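The Sandwich Run

By four in the afternoon Periklis Politis had done the sandwich 112 times, and the target for the day was 200.

He stood between the two leader arms with his hands in the grips and his elbows out. When he closed his left hand, the arm on the left closed its fingers. When he breathed too hard, both arms breathed with him. The people at Wollolix wanted that kept in. They wanted the slips as well, as long as he pressed the pedal and marked them.

Every run began the same way. The screen gave him a line to read aloud, he read it, and then he did what it said. Pick up the sandwich from the basket and put it on the board. Then he put everything back by hand, a little different from before, and the screen gave him the line again.

The little different was the hard part. By the second week he had found that he was not able to be random. He turned the sandwich a quarter turn to the right, every time, like a man winding a clock. A woman in the Rulldale office had noticed it in the plots and sent him a polite message. After that he rolled a die.

"Does it get tired of sandwiches?" his daughter had asked him on the phone.

"It hasn't got a sandwich yet," he said. "It's only got me."

She thought about this. "So if you do it badly, it'll do it badly."

"If I do it badly and don't press the pedal."

He had come from Montes, the bakery on the ring road, where he had packed boxes for 16 years. On his application he had put down packing as his only skill, and they had rung him the same day. His hands knew how much a soft thing could take. He had never had to say it before, and he still couldn't, but he could do it while the arms wrote it down.

At ten past four he lowered the left gripper over the basket and stopped. The sandwich was lying with its point away from him, and he thought of how he would take it if it were his own lunch. He would take it by the crust, across the thick end. All day he had been taking it by the middle because the middle was easier to see.

He pressed the pedal, marked the run as spoiled and started again. This time he came in from the crust side. It took two tries, and he marked the first one.

The message from Rulldale arrived before he had reset the table. It said, "You've changed something."

"Yes," he typed. "Do you want me to change it back?"

The reply took a while.

"No," it said. "Do both."

He rolled the die and turned the sandwich round.

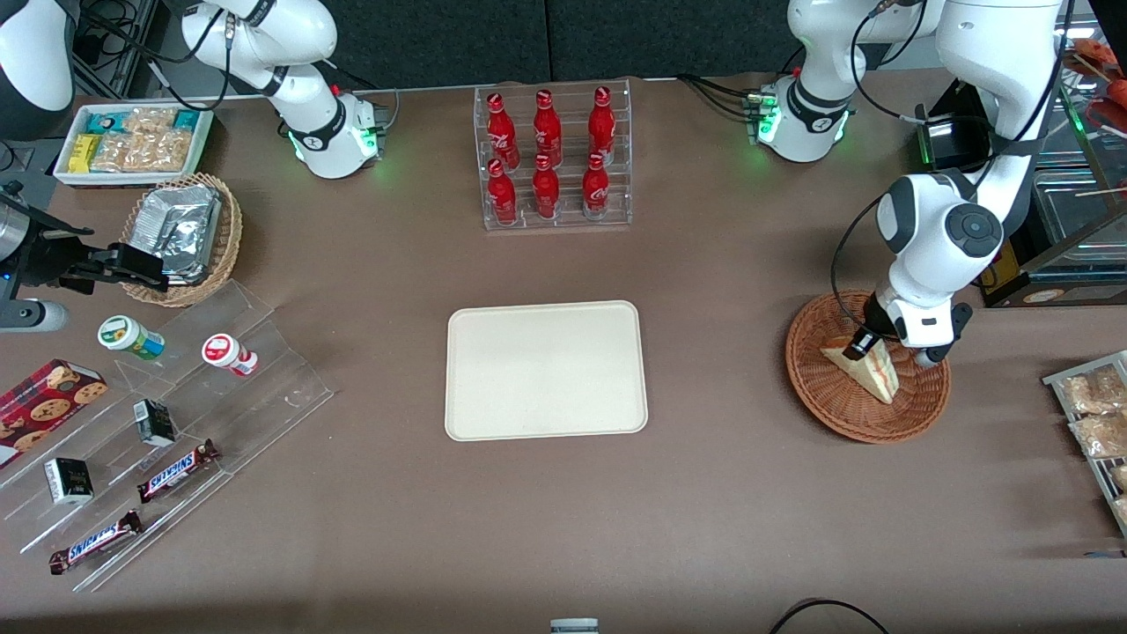
The left gripper over the sandwich basket, with the board clear.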